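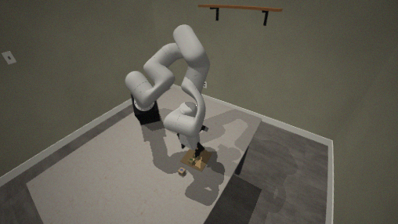

Keep the simulator in first semester

The automation course at Zundville now runs its first 14 weeks entirely in simulation. Students get a rendered room, a white arm, a flat tray and a few letter blocks, and they write code that puts the blocks on the tray. Some parents and a few of the instructors want real hardware from the start. I think they are wrong.

Stacking blocks is a dull task, and it should be. The goal fits in one sentence, so all the effort goes into grasp height, approach angle and release.
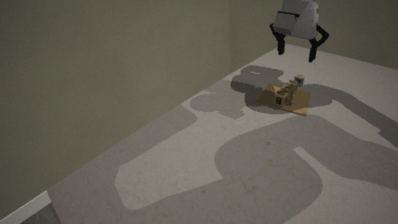 Release is where most student code is weak. The typical script opens the fingers and moves away in the same command, and the block below takes the push. In the simulator a student can repeat that step 90 times in an evening and change one value per run. On our single bench arm, with a queue, the same student gets a few tries in a month.

The usual objection is friction. Simulated contact is too clean, or wrong in ways that teach bad habits. That is a fair point, and the Ekell assignment deals with part of it by varying block mass and surface friction between runs. A script tuned to one setting fails quickly.

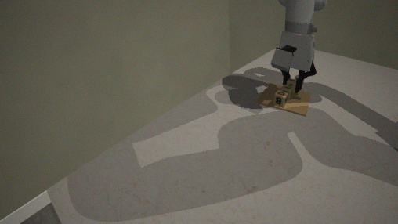

Grading is the other matter. The Zurthorpe regional still scores only the final stack. I would score the log as well: every attempt, with the parameters used. One team last January submitted 136 runs and a mediocre tower, and their log was the best engineering work in the class.
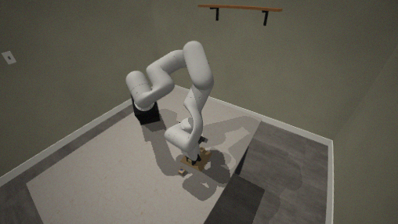 Hardware belongs in second semester – after a student can predict what a script will do before running it. The $850 set aside for spare fingers can wait until then.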